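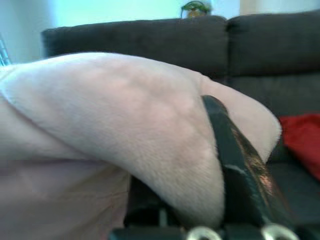 附件一:腕部相机画面,夹爪手指压在粉色绒面物件里,后面是深灰色沙发。

工单编号:627
标题:开放日沙发整理演示,夹取粉色软物件时报“夹持未确认”,动作中止
提交人:Tayla Hoani(Hetura 展示间)
受理人:Brodie Whitcombe(Uremach 技术支持)
抄送:Aaliyah Leclerc、Elsie Pirihi
设备:Woo 双臂机
控制软件:Udarex
优先级:高(提交时)/普通(当天下午改)
提交日期:2023年10月12日
状态:已解决,留两项后续

一、问题描述(Tayla Hoani 填写)

今天展示间开放日,沙发整理是上午的第一个演示项目。流程是机器从地上夹起粉色那件,抬高,放回沙发坐垫上,松手,双臂退回等待位。红色抱枕不参与动作,一直放在沙发上。

开门前我们试跑,前面几次都过了。后来换了地上的铺垫,又重新摆了一遍东西,再跑就开始出错。现象如下:

夹爪合上,看得出来已经夹住了,绒面都鼓出来了。然后机器停在那里不抬。等一会儿,Udarex 弹出“夹持未确认”,任务状态变成“中止”,夹爪自己张开,手臂退回。

不是每次都这样。有时候同一个位置连着过,有时候连着不过。位置摆得越靠近沙发前沿,好像越容易过,但这个我不敢肯定。

已经试过的办法:
- 重启 Udarex,没有变化。
- 整机断电再上电,重新回零,第一次通过,第二次又报错。
- 把夹爪的合拢力度往上调了一档,还是报错,又调回来了。
- 换成硬的东西(一个空的塑料收纳盒)试夹,每次都过。

今天登记的来访人数是27人,分两批进来。第一批马上到,请尽快看。

二、处理记录

【Brodie Whitcombe】
收到。先不要再调力度。软的东西加大力度只会陷得更深,对判断没有帮助,而且连续高力度合拢会让手指电机发热保护,到时候会多出另一个报错。

请先回答几个问题:
1. 中止的时候,日志里“夹持未确认”前面一行是什么?是“宽度未稳定”还是“电流不足”?
2. 今天用的任务文件是不是上次培训时我们留在机器里的那一份?
3. 粉色那件是原来那件,还是换过?
4. 腕部相机的画面两边都正常吗?有没有卡住、发黑或者左右颠倒?

另外请把日志整包导出来传上来。菜单在“维护”里面,选“导出诊断包”,不要只截屏。

【Tayla Hoani】
1. 前一行是“宽度未稳定”。翻了几次都是这一句,没有看到“电流不足”。
2. 任务文件 Elsie 改过名字,内容应该没动。她在接待第一批客人,等她过来我问。
3. 东西换过。六月培训时用的是一件薄的,外面是平滑的布。现在这件厚,绒毛短而密,是上周补买的,颜色在地垫上显眼一点。
4. 画面都有,左右没有反。腕部画面有点糊,近处清楚,远处虚,以前也这样。

诊断包正在上传,现场网络慢。

【Brodie Whitcombe】
第三条是关键,谢谢。

先说明一下 Udarex 判断“夹住了”的方式,后面的步骤都跟这个有关。夹爪合拢以后,软件读手指之间的宽度。宽度在一段时间内变化小于阈值,就认为夹稳了,进入抬升。如果等到超时还没有稳下来,就报“宽度未稳定”,上层显示成“夹持未确认”。超时默认是3000毫秒。

硬的东西一碰到就停,宽度马上稳定,所以收纳盒每次都过。厚的绒面和填充物会慢慢被压下去,宽度一直在小幅变化,变化量正好在阈值上下的时候,就会出现你说的一会儿过一会儿不过。

这只是推测,等诊断包到了再确认。第一批演示能不能先跳过夹取,改做双臂挥手和跟随?那两个不依赖夹持判断。

【Tayla Hoani】
可以。已经让 Elsie 换顺序,先讲机器结构,再做跟随,沙发整理挪到后面。

诊断包传完了。

【Brodie Whitcombe】
收到诊断包,转给 Aaliyah 看宽度曲线。

同时请在现场做一个对照,不用客人在场,第一批去隔壁看装配的时候做就行:

步骤一,把粉色那件放在沙发中间坐垫正前方的地上,横着放。
步骤二,手动模式,一侧夹爪移到上方,合拢到默认力度,不抬。
步骤三,保持住,盯着屏幕上的宽度读数,看它是停住还是慢慢往下走。
步骤四,松开,用手把物件拍松,换一个位置再来一次。夹边角和夹中间都试。

每次把结果写在工单里,写“停住”或者“往下走”就够了。

手动模式下请有人站在急停旁边。沙发和手臂之间不要站人。

【Tayla Hoani】
做完了。结果:

夹中间,往下走,走得慢,等了一阵才停。
夹中间,换一处,往下走。
夹边角,停住。
夹边角,再来一次,停住。
夹中间偏左,往下走,中途又弹回来一点,然后停住。

弹回来的那次,绒面在手指外侧鼓起一块,我猜是里面的填充物被挤到旁边去了。

急停旁边是 Elsie,没有用到。

【Aaliyah Leclerc】
看了诊断包里的宽度曲线,和现场结果一致。失败的几次都是同一个形状:手指接触以后宽度先快降,然后拖一条很长的尾巴,超时的时候尾巴还没有结束。成功的几次尾巴短,或者接触点偏在边上,材料薄。

电流曲线没有异常。力是够的,物件夹得住。所以问题不在夹爪硬件,也不在相机。

还发现一件事。任务文件里有一个字段“物料类型”,现在填的是“硬质”。六月那份我这里有备份,填的是“薄软”。不知道什么时候改的。“硬质”的稳定阈值最严,拿来夹厚绒面肯定会碰到这个问题。

请 Elsie 回忆一下有没有动过这个字段。

【Elsie Pirihi】
是我。上个月有一批客人想看夹盒子,我复制了沙发整理的任务,把物料改成硬质,跑完以后存回去了。我以为存的是副本。后来给文件改了名字,可能把两个弄混了。

原来那份还在不在我要找一下。

【Brodie Whitcombe】
不用找了,Aaliyah 有备份。不过备份里的“薄软”对现在这件也不一定合适,厚度差得多。我们按下面的顺序改,每改一项就试,不要一起改:

1. 物料类型从“硬质”改成“厚软”。
2. 夹取点从“中心”改成“偏置”,让手指落在靠近边角的地方。
3. 如果前两项还不够,再把超时加长。这一项尽量不动,加长以后演示会显得机器在发呆,客人会问。

改之前请先把当前任务另存一份,名字后面加“旧”。

【Tayla Hoani】
已另存。第一项改好了,试跑。

第一次:夹住,抬起,放到坐垫上,松手,退回。通过。
第二次:通过。
第三次:夹住以后停了一下才抬,但是抬了,通过。
第四次:报“宽度未稳定”,中止。

比之前好很多,还是会失败。第四次我看着是夹在最厚的地方。 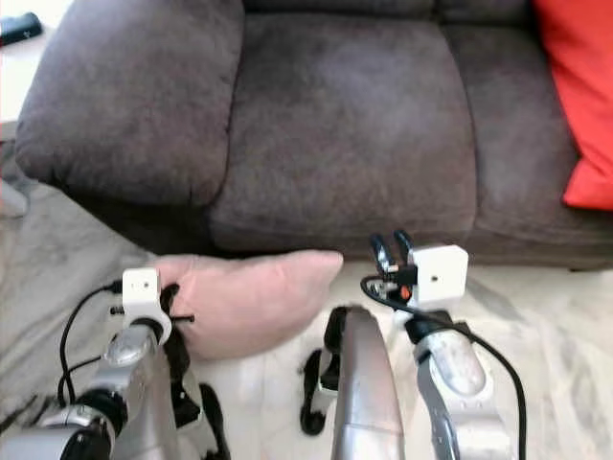

第二项改成“偏置”以后又跑了一轮。摆放都按 Brodie 写的,横放,在中间坐垫前面。这一轮全部通过,没有停顿。抬起来的时候一头往下坠,样子不太好看,但没有掉。

有一个新情况:放到坐垫上以后,松手时绒面粘着手指,被带起来一点又落下去,位置就偏了。要不要处理?

【Brodie Whitcombe】
松手带起来是因为手指张开和手臂后退同时进行。任务里有一项“松手后停顿”,现在应该是零。请改成半秒,让手指完全张开再退。

一头下坠是偏置夹取的正常结果,重心不在手指下面。如果想好看一点,可以把抬升高度降低,只要能过坐垫前沿就行。别降太多,前沿是圆的,会蹭。

【Tayla Hoani】
“松手后停顿”改好,带起来的情况没有了。抬升高度降了一点,下坠还在,但是时间短,不显眼。

第二批客人快到了。我问一句,演示时能不能让客人自己摆放?有一位 Brahim Fahmy 先生,是带队的老师,来之前邮件里问过学生可不可以动手放。

【Brodie Whitcombe】
可以放,条件如下:
- 机器在暂停状态,屏幕上显示“暂停”,双臂在等待位。
- 放在地垫上,不要放在沙发扶手那一侧的外面,手臂够不到。
- 横放。竖着立起来靠在沙发上,识别会把它和坐垫前沿混在一起。
- 学生退到线外以后,由你或者 Elsie 按继续,不要让客人按。

还有一点,地上的铺垫请拉平。褶皱大的时候高度估计会偏,手指会先碰到垫子。你们早上换的是浅色那张,识别上没有问题,粉色在上面也分得开,只是它比原来那张容易起皱。可以在沙发脚下面压住一边。

【Tayla Hoani】
一边已经压在沙发下面,另一边用胶带贴了。

【Elsie Pirihi】
第二批演示跑完,记录一下。

开始先由我放,机器夹起来放回沙发,通过。然后学生轮流放。有一个学生把它卷起来放,我没有拦,机器识别到了,夹了,报“宽度未稳定”,张开退回。卷起来以后特别厚,跟早上的情况一样。我把它摊开,按继续,通过。

Brahim Fahmy 先生问机器怎么知道自己夹住了。我按 Brodie 上面写的那段讲了一遍,讲的是宽度和等待时间。他接着问为什么不用压力传感器,我没有答,说回头让技术支持回复他。Tayla 有他的邮箱。

还有学生问红色的为什么不收。我说它已经在沙发上了。

跟随演示没有问题。挥手演示左臂慢了一拍,重新开始以后正常,没有报错,不知道要不要记。

【Brodie Whitcombe】
要记,谢谢。左臂慢一拍请把那个时间段的诊断包也导出来。多半是跟随演示结束时没有完全退出,占着一部分资源,但还是看一下。

压力传感器的问题由我回邮件。简单说,这一代手指上没有装,软件用电机电流和宽度两项来推断。电流这一项在软物件上区分度不高,所以默认以宽度为主。

卷起来放的失败是预期之内,“厚软”的阈值也有上限。讲解词里可以加一句,请大家摊平摆放。

【Aaliyah Leclerc】
第二批的诊断包看了。

夹取部分:摊平摆放的宽度曲线都正常,尾巴短,离超时还有余量。卷起来那次和上午失败的形状一样。

左臂部分:跟随任务的退出指令发了,但是挥手任务启动的时候左臂还在回等待位的路上,所以等它到位以后才开始。右臂离得近,先到了。这不算故障。在两个任务之间加一个“双臂到位”检查就行,我发一个改好的流程文件过来,Tayla 导入以后旧的不要删。

另外,诊断包里看到机器电量在第二批开始时是88%,没有问题,但是充电记录显示昨晚没有充满就拔了。开放日之前请充满。

【Tayla Hoani】
流程文件已导入,跟随接挥手试了,两臂同时开始。

电量的事知道了。昨晚清洁时把插排挪了,今天会固定住。

我这边没有别的问题,优先级已经改成普通。后面还有两件事想请你们处理,不急:

一个是任务文件的保存。复制以后改了字段,点保存,界面上看不出来存的是副本还是原件,两个名字只差一个后缀,列表里还显示不全。Elsie 那次就是这样弄混的,我自己试了一遍,也差点存错。

另一个是报错文字。“夹持未确认”对现场的人来说看不出该怎么办。我们第一反应是力度不够,所以去调力度了。如果能直接显示“宽度未稳定,请检查物料类型”,早上就不用折腾那么久。

【Brodie Whitcombe】
两项都记下了,分别开了需求,交给 Aaliyah 那边。第二项比较简单,下层的提示本来就有,只是没有带到上层界面。第一项要看界面组的安排,我现在给不了时间。

在新版本之前,建议把正式演示用的任务设为只读。位置在任务列表,长按任务名,选“锁定”。锁定以后仍然可以运行和复制,不能覆盖。

【Tayla Hoani】
沙发整理、跟随、挥手三个都锁定了。夹盒子的另存了一个,名字前面加了“盒子”,也锁定。

三、原因

演示任务的“物料类型”被误存为“硬质”,稳定判断阈值过严;同时更换了较厚的绒面物件,夹取中心位置时材料持续被压缩,手指宽度在超时前不能稳定,软件判定夹持失败并中止。硬件无故障。

四、最终设置

物料类型:厚软
夹取点:偏置
合拢力度:默认
夹持确认超时:3000毫秒(未改)
松手后停顿:半秒
抬升高度:现场已调低,以越过坐垫前沿为准
任务间检查:双臂到位(新增,跟随转挥手)
任务状态:锁定

五、现场摆放要求(贴在 Hetura 展示间控制台旁)

粉色物件横放、摊平,放在中间坐垫前方的地垫上。
地垫拉平,后边压在沙发下,前边用胶带固定。
红色抱枕放在沙发右端,不要放到地上。
摆放时机器必须显示“暂停”。
继续键由工作人员按。
失败一次可以重摆再试。连续失败两次,转到跟随演示,导出诊断包。
不要调合拢力度。

六、后续

需求一:任务保存时明确区分副本与原件。负责人 Aaliyah Leclerc,待排期。
需求二:上层报错显示具体原因和建议检查项。负责人 Aaliyah Leclerc,进下一版。

【Brodie Whitcombe】
给 Brahim Fahmy 先生的邮件已发,抄送 Tayla。他回信问下次能不能让学生带自己的玩偶来试。我回复说可以,请提前告诉展示间尺寸和大概的厚度,眼睛、纽扣之类容易脱落的先拆掉或者包住。

Tayla,下次如果换物件,先用手动模式合拢一次看宽度读数,停得住再放进任务里。本单关闭,有问题直接在下面回复,会自动重新打开。

【Tayla Hoani】
好的。胶带贴的那一边晚上收起来的时候撕掉了,地垫没有坏,明早重新贴。

本网站使用 Cookie 以保持登录状态并统计页面访问情况。继续浏览即表示您同意我们使用 Cookie。接受 | 仅必要 | 管理设置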